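Notes on finishing a dining table with hardwax oil, second attempt. The first attempt, in December, went tacky and stayed tacky, and I ended up scraping most of it off.

The mistake was sanding too fine. I had taken the top to 320 grit because it felt good under the hand. Hardwax oil needs some tooth to get into the wood, and at 320 the pores were close to burnished. The oil sat on the surface and cured as a soft skin. The can of Trerico says to stop at 150. I stopped at 120 on the end grain last time and 320 everywhere else, which is backwards.

## Sanding schedule

- 80 grit to remove the old skin. Clogs fast. Scrape first.
- 120 across the whole top, random orbit, vacuum attached.
- Damp cloth to raise the grain, then leave overnight.
- 150 by hand, with the grain.
- End grain to 220, so it drinks less and doesn't go darker than the faces.

Pencil lines across the top before each grit. When the lines are gone, move up. I used to judge this by eye and always missed the same strip near the middle, where my reach gives out.

## Application

Thulani Naidoo lent me his white pads, which are much better than a rag for this. A rag holds too much. Work a small area, spread until it looks starved, wait 20 minutes, then buff off everything that will come off. If the pad drags, there is still too much on the surface.

Room temperature was 19 degrees Celsius at the start. The Wundell heater kept it there overnight with a window open. Closed windows slow the cure, and I suspect that was the other half of my December problem.

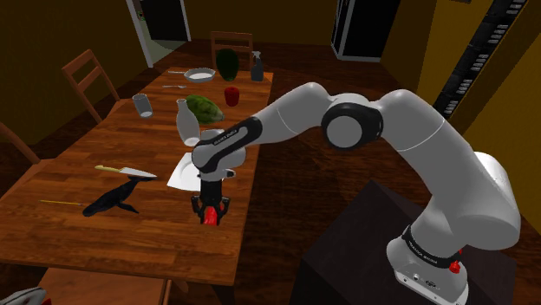
Second coat goes on thinner than the first. It took less than half the amount. I tested Fragkou's matte version on an offcut as well and the sheen was lower, but water left a ring after an hour, so I stayed with the Trerico.

Lay the used pads flat outdoors or soak them in water before they go in the trash. Oil-soaked pads can heat up and catch fire when bunched together.

Full cure is supposed to take two weeks. Coasters until then, and no tablecloth. I still have the underside to do, one coat only, and the Brutel clamps need the dried glue chipped off them before I start on the benches.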